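Ticket: magazine filing task, episodes rejected on upload
Project: Skulik (desk tidying set)
Site: Sornville
Opened by: Enikő Balogh
Date: 9/5/19
Status: Open, though everyone has stopped using the word "urgent"

Problem

The target for this task is 100 accepted episodes. An episode is one item picked up with the two hand-held grippers, carried to the rack or basket and let go of. We have 20 accepted. The checker, Gromo, throws out most of the rest with the message "grasp unclear", which is also how I would describe the message.

Steps to reproduce

Put a magazine on the table. Pick it up with both grippers. Move it to the blue container. Let go. Upload. Make tea. Read the rejection.

What I have ruled out

Cables. Both reseated, both grippers restarted, no change.
Clocks. Left and right agree with each other, and with the head camera, to well within what Gromo allows.
Operator. Swapped twice. The rejections carried on without any sign of having missed us.
Table position. Still on its tape.

What I have not ruled out

How we hold the thing. A magazine is a poor sport. Pinch it near the edge and the cover bends up before the rest of it has agreed to move, and then the left and right views show two quite different objects. Gromo was set up on boxes and cups, which keep their shape when squeezed and have given it unrealistic expectations.

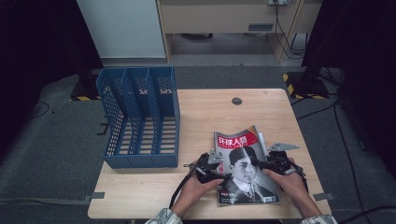 Fig. 1. Two-handed hold on the magazine, file rack to the left. Top edge curling.

Tried so far

Attempt 1: gripped lower down on both sides. Curl reduced, but the operator's wrists ended up at an angle I would not ask of a colleague I liked.

Attempt 2: closed the grippers more slowly. The episodes became very long and were rejected for being very long.

Attempt 3: one gripper holds, the other only steadies. Best of the lot. Gromo accepted 4 in a row, then went back to its old ways on the next one, with nothing changed that I could find in the log.

Attempt 4: left the magazine alone and went over to the odd items, to see whether the fault follows the material. It seems to. Anything thin, shiny or floppy gets the same treatment. Glossy dark plastic is the worst, as it throws the light back in streaks and the checker can't decide where the item stops and the jaws start. Black item, black gripper: I have some sympathy.

Ragged edges don't help either. The outline jumps from one moment to the next, and Gromo reads a jumping outline as a slipping grasp. I have gone through the rejected odd-item episodes by hand and in most of them the hold looks perfectly good to me. My opinion does not appear to be an input.

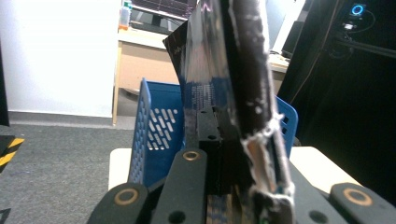 Zsófia Juhász: I'd stop fighting the outline. The slip test was written for stiff things and it compares each moment with the one before it, so anything that bends will fail sooner or later. Use jaw width instead. If the width holds steady from pick-up to release, call it a grasp. Dağdelen had this trouble with their cloth set and that's where they ended up. Also, please don't delete the rejected ones. A model that has only ever seen polite magazines will be no use on a real desk.

Enikő Balogh: Nothing deleted. They are in a folder called "rejected", next to a folder called "rejected, really", and I'll merge the two before anyone asks what the difference is. Can the width test be switched on per task, or is it all of Skulik at once?

Zsófia Juhász: Per task. Line in the settings file, under checks. Leave the slip test on for the boxes and cups, it works there.

Enikő Balogh: Done. Rerunning the whole rejected folder through it now, then new episodes using the hold from attempt 3. Leaving the ticket open until the count moves.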